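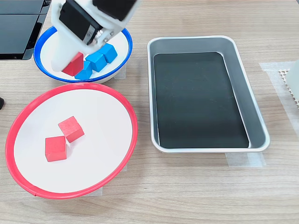
Red and blue cubes on the sorting table at Bradeo hall. Photo: Thảo Mạch

Sorting table back at Bradeo toy library

The colour sorting table is out again at the Bradeo toy library, and it will stay up until the end of April.

Simple set-up. Painted wooden cubes, all one size, red and blue. A white bowl with a blue rim, a bigger white plate with a red rim. Reds to the plate, blues to the bowl, or whatever order you fancy.

Madhu Dhillon, who runs the morning sessions, said the table was packed away last winter after half the cubes went missing. "We had parents asking for it every week. Then a bag turned up behind the coat rack, 40 cubes in it. So back it came."

The rest have been made new. Waltraud Seidel cut and painted them in her garage in Clirunberg, two coats each, edges sanded by hand. She kept the paint thin so the grain shows through. "Children like to feel it's wood," she said. Total now stands at 117, most of them kept in the cupboard and brought out a handful at a time.

Bowl and plate were bought second hand by Zdenka Radonjić at the Grolloveo market. She wanted rims in strong colours, easy to spot for the smallest ones. The blue took her 2 trips to find.

Sessions start at 10am and again at 2pm, 20 places in each. Free, but book at the desk or ring ahead, the afternoon fills up first. Under-threes need an adult sat with them at the table. Please dont take cubes through to the soft play room.

Older children can try the timed version, one hand only, a full handful of mixed cubes. Best time so far belongs to Chiến Khương, aged seven, who wants it known he used his left.

A green set is planned if there is money left after the new shelving. Anyone with a green-rimmed bowl or plate going spare can leave it at the desk, chips and scratches are fine, cracks are not. The library would also like lidded boxes, shoebox size or biger, for storing the cubes between sessions.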